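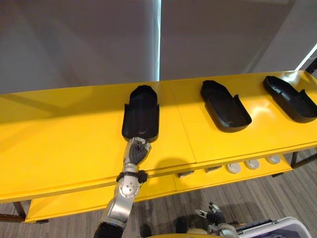
4. What we should have bought first

I'll be blunt about the budget, because ours was wrong. When we planned the Zalura cell we put nearly all the money into the arms and hands and left 3 percent for everything the hands would touch. Trays, tables, bins, liners (so many liners!) all had to fit in that sliver. We got quotes from Bata and Eskola for the trays, and the cheaper set took 19 days to reach us. If I did it again I'd order those before signing for a single arm.

Figure 4. Black fabric item at the mouth of a container with a clear plastic liner, gripper finger at right. 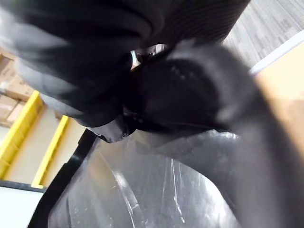

Soft goods are where planning gets expensive. A molded tray keeps its shape, so you can price the job from a drawing. Cloth bunches and folds, and you end up paying for spare finger pads and more setup hours. We had set aside 26 hours for setup and I'd now ask for 28 on top of that. Indumance offered us a service plan in March, and we turned it down to save money, which I still go back and forth on. Section 5 has the full cost table, with consumables on their own line.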